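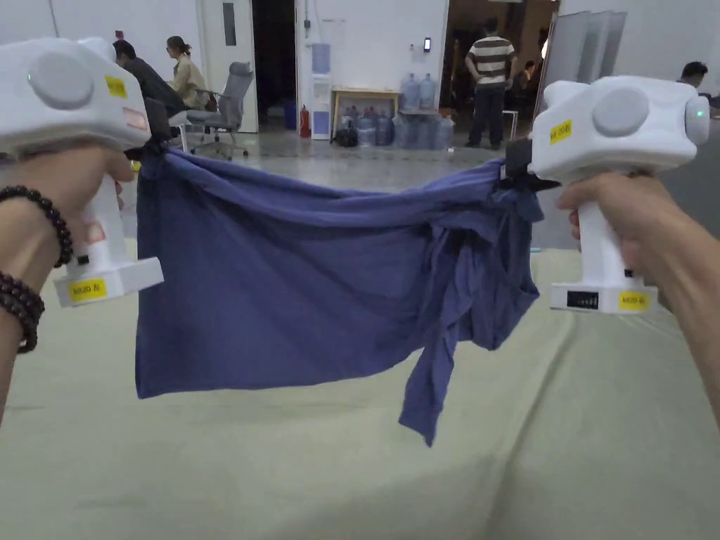
The Last Chore in the House

Machines wash our clothes and dry them. Getting one to fold them is taking a lot longer.

Hywel Harries has a drawer in his office in Clirelcombe that will not close. It is full of T-shirts. Some are new, some have been through the wash so many times that the collars have gone wavy, and one has a hole under the arm big enough to put a fist through. He keeps that one on top.

"People send me their good shirts when I ask for laundry," he said. "I have to tell them I want the bad ones."

Harries runs the household program at Studine, a company that is trying to teach machines to do chores. He worked for nine years in a commercial laundry in Clidden before he wrote any software, and he still folds a shirt the way he was taught there, face down, in one long motion, without looking. It takes him a few seconds. The best machine in his building takes closer to two minutes, and it needs the shirt to be in a fair mood.

I went to see him because I wanted a straight answer to a plain question. We have had washing machines in our homes for generations. We have robot vacuums, and cars that can park themselves. Can a machine fold the laundry yet?

The short answer is sometimes. The long answer took most of a day.

The trouble with cloth

Factories have used robot arms for decades, and they are very good at what they do. They weld the same seam on the same part in the same spot, all shift long. The work is set up so that nothing is ever a surprise. Parts arrive in a tray, facing the same way, and the arm goes to a point in space and closes.

A T-shirt does not arrive facing any way. It comes out of the dryer in a lump. One sleeve is inside the body, the hem is twisted around the neck, and the whole thing may be inside out. A person looks at the lump, grabs something, gives it a shake, looks again, and finds the shoulders. Most of us could not explain how we do it.

The trouble starts with sight. A box looks like a box from most angles. A shirt in a heap can take more shapes than you could ever list, and most of it is hidden under itself. Even after you have picked it up by two corners, there can be a sleeve hanging down somewhere it shouldn't be, or a knot of fabric bunched on one side. Is that lower flap a sleeve, or the other half of the hem? You and I know at a glance. For a machine, that glance is the hard part.

Then there is touch. When you pull a shirt tight you can feel when to stop. You can feel that you have picked up two layers when you wanted one. Many machines have no sense of this at all. They know how far apart their fingers are and not much else.

"In the laundry we had a steam press, a sheet feeder, a towel folder," Harries said. "The towel folder was wonderful. You laid the towel flat on the belt and it did the rest. But you see what I said there. You laid it flat."

That is how it still works in a lot of big laundries. The folding itself is a solved problem. Somebody has to stand at the front of the line, pull a tangled thing out of a cart, find its edges, and spread it out.

Learning by hand

The method that Studine uses, along with a good many other groups, starts with people. Instead of writing rules for every fold, they record someone doing the job and have a computer learn from the recordings.

There are different ways to make those recordings. One is to drive a robot from a distance, with a person moving the arms through a set of controls. It works, but it is slow, and it ties up an expensive robot for each person you want to record. The other way is to leave the robot out. The person holds a gripper in each hand, the same sort of jaws a robot would have at the end of its arms, and does the chore with those. A camera sees what the person sees. Later on, a robot with matching jaws tries to do the same thing.

Harries likes the second way. It is cheaper, and it keeps people honest. With ten fingers, you can cheat in all sorts of ways without noticing. You smooth with your palm. You pin a corner with your little finger while your thumb goes after the collar. Give a person two jaws and those tricks are gone. If they can still get the shirt folded, then a robot has at least a chance.

I tried it. I picked up one corner of a gray shirt without much trouble and then spent a long time going after the other one. The jaw closed on air, then on the tablecloth, then on both the shirt and the tablecloth. When I finally had two corners I pulled them apart at chest height and felt rather proud of myself. One was a shoulder. The other was the bottom hem.

"Everyone does that," Harries said, and told me to put it down and start again.

My attempt was kept. Mistakes are useful, he said, as long as they get fixed. A machine that has only been shown perfect folds has no idea what to do when it grabs the wrong corner, and it will grab the wrong corner. The early recordings at Studine were too tidy. The robot trained on them would go wrong on the first move and then carry on folding as if the shirt were where it ought to be.

What the numbers look like

The company's latest folding system, which is called Lai, learned from 1,481 recorded folds. That may sound like a lot. Harries thinks it is a start.

He tests it in sets of 100 shirts. He would not give me a single score, and his reason made sense to me after I had watched for a while. With new cotton shirts of a middling size, laid on the table more or less open, Lai does well. I saw it do 7 in a row, and I would have worn any of them out of the house. When the shirts start in a pile, it does worse. When they are inside out, it folds them inside out. Thin, slippery sports shirts are bad. Anything with a hood is very bad.

So a score depends on the shirts, and anyone who wants a high one can pick the shirts to suit. That is worth remembering the next time you see a video of a robot folding clothes. Look at how the clothes start out. Look at whether the video has been sped up, and whether there is a cut between one garment and the next.

Speed is the other matter. A home machine might be allowed to be slow. If it worked through the basket while you were asleep, you might not care that it took half the night. A laundry cares a great deal. A worker on a folding line gets through shirts at a pace that no general-purpose robot I have seen comes near, and the same worker can switch to pillowcases without being retrained.

Other chores, other problems

Folding gets the attention, but it is one job on a long list. I asked Harries to go through the rest of the house and tell me where things stood.

Floors are the success story, and he gives the reason in one word: flat. A vacuum that rolls around on its own has no need to pick anything up. It only has to avoid what it cannot push. Stairs still beat most of them, and so do socks.

Dishes are half done. The dishwasher has been with us a long time, and it takes care of the unpleasant part. Loading it is a different matter. Plates are stiff and hold their shape, which helps, but glasses are clear and hard for cameras to see, and a robot that breaks one glass in 50 would not last a week in most kitchens.

Wiping a table sounds easy and is easier than most. Making a bed is cloth again, with a lot more of it. Cleaning a bathroom is tight corners and wet surfaces. Cooking he waved away. Putting groceries in the cupboard he thinks may come sooner than people expect, apart from the eggs.

On the shop floor the list is different but the pattern is the same. Where goods are stiff and come in known sizes, machines have taken on a good share of the lifting and moving. Where they are soft, floppy or mixed together in a bin, there is usually a person standing there. Clothing is sewn by people at machines for the same reason it is folded by people at tables. A sewing machine can put in the stitches. Feeding it two layers of cloth so the edges meet takes hands.

Who wants it

It would be easy to treat a folding robot as a toy for people with more money than patience. I had some of that feeling myself on the way in.

Harries hears it often. He brings up his mother, whose hands are stiff with arthritis and who has given up on buttons and fitted sheets. She can still run the washer. It is what comes after that wears her out. He also talks about the women he worked with in Clidden, some of whom had done the same reach and pull for 20 years and had the shoulders to show for it. He doesn't claim they would all have thanked him for a robot. Two of them told him flat out that they would not.

"They asked me what they were supposed to do instead," he said. "I didn't have a good answer. I still go and see them."

Price is a long way from settled. The arms in his test room cost more than a decent car, before you add the table, the cameras and the computer. Earlier folding machines meant for homes were large, and their owners had to clip each shirt in place by hand. At that point you have already done most of the work.

When?

I pressed him for a date, as everyone does. He said he would be happy if, by December, Lai could take a shirt from a heap and get it spread out properly most of the time, even if a person then did the fold. A laundry could use that. It would slot in ahead of the machines they already own.

For the home, he wouldn't name a year. He expects the first useful ones to be slow and fussy, and to come with a list of things you shouldn't put in them, much as early dryers did.

Before I left he took the shirt with the hole off the top of the drawer and put it on the table in front of Lai. The arms came down and took it by the hem, then by one sleeve. They lifted it, stopped, set it down and tried once more. On the third go a jaw went through the hole and came out the other side, and Harries reached over and pressed the stop button.

He untangled it, folded it, and put it back in the drawer.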